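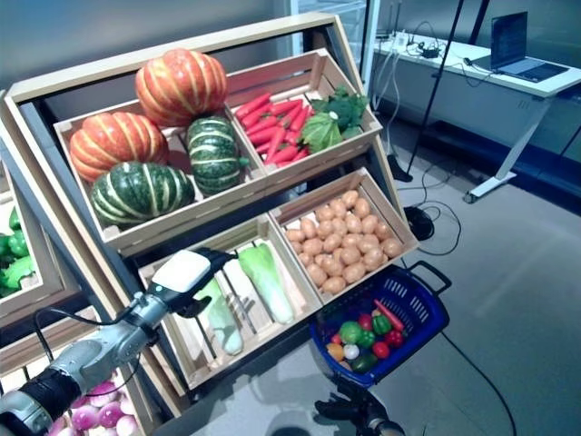 Fake veg, proper crates: practice greengrocer's goes up in Nuneck

1/26/22

Nuneck has a greengrocer's again, sort of. You can't buy anything in it. The veg is artificial, every last carrot, and the prices are whatever the person on shift has chalked up that morning.

The practice shop is in the old carpet showroom on Ruver Road, back half, through the double doors. Stands went in before the new year and the stock has been arriving in boxes ever since. It's for people who want to learn how to lay out and look after a fruit and veg section. School leavers, people coming back to work, a few who already have a market stall and want it to look better.

Short courses start next month. More on that below.

The stands are the work of Ayman Aoun, who has a workshop behind the bus depot and has been fitting out shops in this area for years. Light wood, tiered, dark grey panels at the sides, slatted crates tipped forward so you see what's in them from the aisle. He built them in December and delivered them himself in a hired van, with one flat tyre on the way.

"A crate lying flat, you walk past it," he said. "Tip it up a bit and you stop. My uncle did it with bricks under the back. Same thing, only now it's joinery."

The crates aren't fixed, so learners can lift one off, take it to the bench, fill it, and bring it back. Two rows to a stand, big stuff and small stuff mixed. Pumpkins are up top at the moment, orange ones with the pale ribs and dark green stripy ones, next to the carrots, with a leafy green on the end spilling over a bit. Chinese leaf and potatoes underneath. Green peppers on the stand alongside.

That is this week's arrangement. It will have moved by the time you read this.

Why not real veg

Cost, mostly. And smell. Organisers tried a weekend session with real stock last summer in the church hall and by the second afternoon the lettuces were past it and someone had to drive the lot to the allotments for compost. The artificial stuff can be tipped out, stacked, dropped and stacked again.

There are 272 pieces on the stock sheet, not including the potatoes, which were ordered by the bag. They came from Zenlow, the display props supplier, in two deliveries. The first was short of carrots. The second was nearly all carrots.

Ayman isn't sold on all of it. The pumpkins he likes. The potatoes too, "you'd be fooled from the door". He thinks the weights are a problem though, a crate of real spuds is a lump to carry and a crate of these isn't, and learners will get a shock on their first day in a real shop. There's talk of putting sandbags in the bottoms. Nothing decided.

What they'll be doing

First session is filling. How to build a crate up so it looks full without burying everything, which way round to face things, where the stems go. Carrots all pointing the same way is apparently a whole conversation. So is whether cabbages go stalk end down or leaf end down, and the two tutors do not agree, so expect to hear both.

After that, colour. What goes beside what. The pumpkins against the carrots got a mention here, some think it's too much orange in one corner and the green ones should be pulled further across. Others like it. The current layout was left to be argued over at the open afternoon.

Then signs, prices, sweeping up, talking to customers. There's a till on the counter and a set of old hanging scales on loan from the Tsolakis family, who ran the fruit shop on the corner of Ruver Road until they retired. Anyone over thirty round here will remember it. The scales used to hang just inside the door and they still have the dent.

Mrs Tsolakis has been in to look. She approved of the crates and took against the chalk boards, which she says want to be lower down where people with shopping trolleys can read them. They are being lowered.

She also moved some cabbages.

Places and times

Each course takes 24 people, split into a morning group and an afternoon group. No charge for anyone out of work or under nineteen. Everyone else pays a bit towards the heating, amount to be confirmed, ask when you book. Flat shoes please. Aprons are there, bring your own if you are fussy.

The building has step-free access from the car park side only. The front door on Ruver Road has two steps and the ramp has been on order for a while now. If you need it, ring the bell at the side and someone will come round.

Bookings at the front desk or by the form in the library. They want to know your name, whether you can do mornings, and whether you've ever worked in a shop before. It doesn't matter if you haven't. Don't post the form through the carpet showroom letterbox, it goes into the front half, which is still locked, and there is a pile of them on the mat already that can be seen through the glass.

Open afternoon

Before the courses begin the practice shop is open for anyone to have a look, one till four, date going up on the door once the heating engineer has been. Tea, biscuits. Children welcome and they may handle the veg, that's what it's for, but please could it go back in the crate it came out of. At the last look-round one of the stripy pumpkins went home in a pushchair. It was returned, no questions.

There will be a go at building your own crate on the bench, with Ayman on hand for anyone who wants to know how the stands go together. He's happy to talk about joints for as long as you'll stand there. He has also had three enquiries from actual shops, including one from outside the county, and will be bringing drawings.

Still wanted: brown paper bags, any size, clean. A decent broom. Old-style price tickets with the metal spikes, if anybody's got a box in the loft, though the spikes will have to come off before the schools visit. And fruit. So far the fruit side is one box of lemons and a bunch of bananas, and the stand for it is ready and wating.

Correction from our last round-up: we said the practice shop would be in the front half of the showroom. It is the back half. Sorry to everyone who stood outside.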